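What happens to my Stovura shares if the closing date slips?

Liis Kairys
I hold 400 shares of Stovura. Ragnarsson agreed to buy it for $19 a share in cash, closing in February. Now both sides want to postpone. Am I still locked in at $19?

Hanne Vigfúsdóttir
The price is normally fixed in the merger agreement. Look for the "outside date" - after it, either party may be able to walk away.

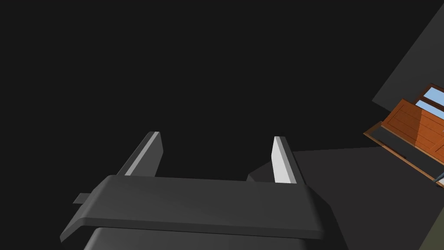
A postponement alone doesn't change the price. An amendment can, and that may need a new shareholder vote. Check the latest filing.

Drutden
Had 200 shares in a deal like this. Sold early, 5 cents under the offer. No regrets.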